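23 October 2025

Finger day on the Kinano cell!
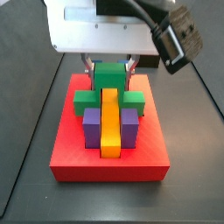
I'd been putting this off for ages, because once the fingers come off you lose the whole afternoon getting back to where you were. But the left one had been closing a hair late all month and I finally got fed up with it. Bolts out, pads cleaned, everything back on with the torque driver from the Herkura kit (I love that thing). Then the zero offset, which took me 11 tries, mostly my own fault for reading the old sheet from Orbán and typing in the wrong sign.

Cycle counter stood at 3318 when I shut down, so I wrote that in the log as the new start point for the pads. Next check in nearly 11 weeks if the Jirnura schedule holds.

Camera calibration is still the one from before the swap. I want to redo it with the green cross as the target, it's such a nice matte green and the red base gives great contrast. Oh, and the cable on the camera wants a proper clip, must look in the drawer tomorrow. Can't wait to run the full puzzle again!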